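Installing Vitum on a phone or tablet outside the app store

The Joltia site calls this a "one-tap install." Count on five minutes and several taps.

1. Check your free storage. The download page says 551 MB, but that covers the installer only. Leave about twice that.

2. Open the download page in your regular browser. Skip the mirror links, including any that claim to be faster.

3. Tap Download and wait for the file to finish. If the page offers you Huvero as a "recommended helper," decline it. I have yet to see it help.

4. Open Settings, find the option for installing unknown apps, and allow it for your browser only.

CAUTION: Turn this permission off again after step 6. The installer does not do it for you, whatever the pop-up says.

5. Open the file. Read the permission list before you accept. A video player has no business with your contacts, so say no to that one. Playback works fine without it.

6. Start the app and pick a server. Løken is the default. If it stalls, try version 3 of the server list under Advanced.

Note: "Lifetime updates" means until they change the terms. Keep a copy of the installer file.

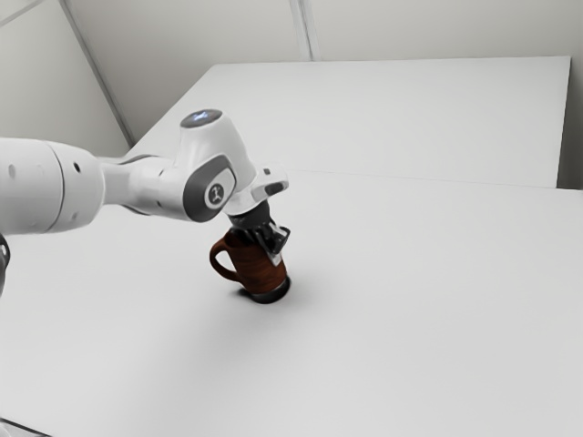 Gwilym Maddocks
Set-up Guides Editor
Last checked 25 September 2026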